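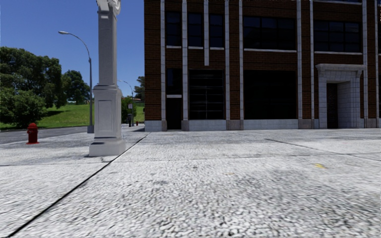
Jan 20, 2022
Notebook, simulation bench, delivery rover (Jaretance)

Today I finished to move the rover's virtual twin to the new city map. The real rover stays on its stand in the workshop with the left wheel motor out, waiting for the bearing from Skinomer, so all the route work goes through the simulator this week. I write down what I changed, so the next person on the bench does not repeat my morning.

What was wrong at the start

The rover drove well on the old map, but on the new one it drifted to the right on every straight piece of sidewalk. I first suspected the wheel radius in the model file. I measured the real wheel again and the value was correct. After that I looked at the pavement. On the new map it has a coarse pebble pattern, and the visual odometry (our Sial module) takes its features from the ground directly in front. Many of these flecks look the same to it, so it matched wrong pairs. On the long dark joints between the slabs it was better, because a line gives it something to hold.

I changed two things. The feature limit went from 600 to 1,000 per image, and I moved the lower border of the search region up, so that it also uses the base of the building and the lamp poles. After this the drift on the straight test was small enough that I could not see it in the plot. The processor load went up, of course. I must check it on the real computer, which is slower than the bench.

Camera pose

The camera in the model was still in the position of July, before we changed the mast. Please look at this first if something is strange. The pitch in the file was wrong by the thickness of the new bracket and its wedge. I corrected it in the model and put the old value in a comment. The calibration board must stay in the drawer under the bench, not on the shelf, where it bends.

Obstacle layer

The hydrants are a good test object, red and low, and they stand near the edge of the pavement. With the old threshold the near hydrant entered the costmap late, when the rover was already beside it. I lowered the minimum obstacle height and now it enters in time. The far ones do not matter for planning. Shadow of trees on the grass gave one false obstacle, I left it because the rover never goes there.

Crossings

Here I spent the most time. The crossing detector looks for parallel bright bands, and near the corner it found two crossings and joined them into one wide area. The planner then made a diagonal path through the junction, which we can not accept. At the corner below a part of the second crossing comes into the view from the left, at another angle, and the detector counted this stripe together with the others. I added a check of direction: a stripe that is turned too much against its neighbors goes into its own group. I ran the same start point 13 times after the change. In all runs the two crossings stayed separate.

The curb is rounded there, so the ramp point which Foltance gave us in the map file is not exact. I moved it by hand and saved the map under a new name. Do not overwrite the original. 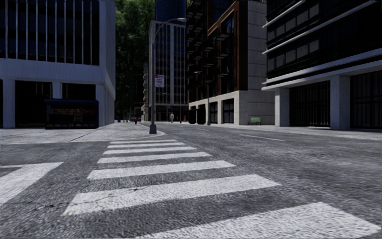 Still open

1. Repeat the crossing test with cars in the street. Today I ran it with traffic switched off.
2. The wheel motor. When the bearing arrives, clean the seat before pressing it in and use the press with the flat adapter. Last time we used the small one and it left a mark.
3. Charge the rover battery every 7 days while it is on the stand. Write the voltage on the paper at the stand, also when it is good.
4. Copy the new camera pose to the real rover only after the mast screws are tightened and checked again.
5. The log folder on the bench computer is nearly full. I will move the old runs to the network disk tomorrow morning.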